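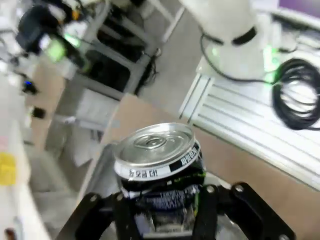

The second stretch of the Molum bank is done, all the way from the footbridge at Over down to the old mill weir, and I'm really happy to be able to write that in the spring report when we'd only promised it for the fall. When we applied to the Ehlers fund we described the litter on the river as "mixed," a word I would take back now. After a winter of walking it I'd say the river does its own sorting, and it sorts by how well things float. A drink can crushed like this one, with its lid still on and the pull tab lying flat, keeps some air if it hasn't been opened and travels like a little boat. Opened cans fill up and go down in the first slow bend. We had been planning the walks by where people picnic. We should have been planning them by where the water slows, and since February we have.

## Where we are against the plan

The plan had three pieces: clear two stretches, keep a record of what comes out of each, and give the record to the towns in a form they can use.

The upper stretch (Over to the footbridge) was cleared by Christmas. The lower one took longer than any of us thought, mostly on account of the willow roots under the bank at Momitz, where plastic film winds itself in so tightly that you have to cut it out with garden shears. Between the two we've taken out 127 sacks. I know sacks are a poor unit! A sack of film weighs next to nothing and a sack of wet carpet takes two people and a sled, so from now on we're weighing everything at the shed and I'll report kilos next time.

The record has 623 entries in it. An entry is one find spot, which can be a single item or a tangle, with the bend it came from, the height above the water and the kind of material. Birgit Ackermann keeps it, and she has been wonderfully stubborn about it. No bend, no entry. I lost a whole morning's worth of my own notes to that rule in January and I've been a convert ever since.

The third piece, the handing over, is behind. I'll come to that.

## What the record is showing

Glass first, because it surprised me the most. We find nearly all of it within sight of a road or a bench, and almost none at the bends. It goes in, it sinks, it stays. So if a town wants less glass in its piece of river, the remedy is right there on its own bank, and a town upstream has little to do with it.

Plastic is the opposite. Most of what we pull out below Momitz can't have come from Momitz, at least if the labels are any guide. We've found yogurt lids from a dairy whose vans don't come anywhere near this valley. Film goes furthest of all and ends up highest, hung in the branches at the winter flood line, and you can read last year's flood and this year's one above the other if you stand back a bit.

Metal sits somewhere in between, and it's where we still know least. The cans that float turn up at the bends along with the plastic. The ones that sink we can only find at low water, and we haven't had low water since the project began. I'd expect the picture for metal to change a good deal over the summer, and I would ask you not to quote our figures on it until then.

One more thing on method. We used to throw everything into one heap at the shed and sort it at the end of the day, when we were cold and wanted to go home, and the sorting was as bad as you'd imagine. Now each bend gets emptied onto the table separately and is sorted and written down before the next one comes in. 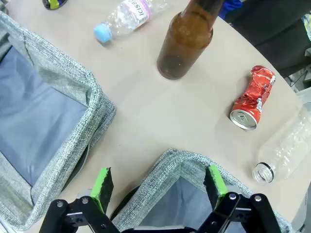 It takes longer per sack and saves time overall, as there's no more arguing at dusk over which bend a thing came from. It has also made the work far more sociable. People who don't like the wet part, or whose knees don't, come for the table part, and some of them have become very sharp at it. We had a long discussion in March over whether a carton with a plastic spout is paper or plastic (we gave it a category of its own, and it has been well used).

## The walks

We've kept to Tuesday evenings and one longer morning a month. The most we've had on a walk is 30, which was too many for the narrow part of the bank and great fun all the same. We split into two groups after that, one working down and one working up, with soup where they met.

The school in Over has come twice with its older class. They were faster than us and noisier than us, and they asked the best question of the whole winter: does the river carry things at night too? We had never looked. So two of us went out with a lamp after the rain in April and sat by the weir until well past eleven, and it was a marvelous evening, and yes, it carries plenty at night. When the gate at the weir is raised after rain, everything that has been waiting in the pool behind it goes through together. I'd like to time at least one walk to that.

The footing has been our main worry. The bank below the footbridge is undercut in more places than it was in the fall, and we've stopped working there when the water is above the second step. We had one wet boot and no injuries.

## Money

Of the 3000 granted, we've spent a little over half. The waders were the big item, and they were worth every cent, followed by the hire of the flat-bottomed boat for the willow roots. Sacks and gloves came in under what we'd set aside. I would like your agreement to move what's left on those two lines over to printing, for the reason in the next section. Receipts are in the folder with the same numbering as last time.

## The handing over

We told you that each town would have a sheet for its own stretch by now, and they don't. The first version was a table eleven columns wide, and when we tried it out on people in Momitz they were polite about it and put it down. The second version is a strip map of the river, one line of bends from top to bottom, with the materials drawn in as bars beside each bend. It's so much better. You can find your own house on it, and that seems to be what everyone does first.
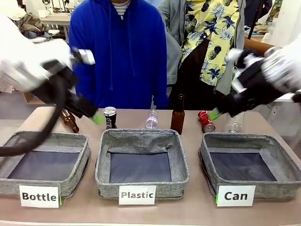

Jana Hamann wrote back within a day of getting the draft map and asked for the flood line to be on it too, since half of what annoys people in Momitz is the stuff hanging in the trees in plain view, and a map of the water's edge leaves that out. She also wanted the bars for film separated from the rest of the plastic. "If it all goes into one bar," she wrote, "we'll end up putting out more trash cans, and trash cans won't do a thing about film that blew off a field."

She's right on both points and we're redrawing it. That does mean going back through the entries for height, and Birgit reckons on three or four evenings for it. The sheets will be printed in color and on heavier paper than I'd first asked for, so they can be pinned up outdoors.

## Until the next report

- Redraw the strip map with the flood line and film shown separately, then print it for Over and Momitz.
- Walk the riverbed below the footbridge at the first low water, for metal and glass.
- One walk timed to the raising of the weir gate.
- Weigh everything at the shed.
- Talk to the two farms above Over about film. We've been putting this off, and it ought to be a friendly talk, as one of them has already lent us the sled.

I'd also love it if somebody from the fund came along one Tuesday. We start from the footbridge at half past five, there are spare waders in most sizes, and the bend under the alders is full of kingfishers at the moment.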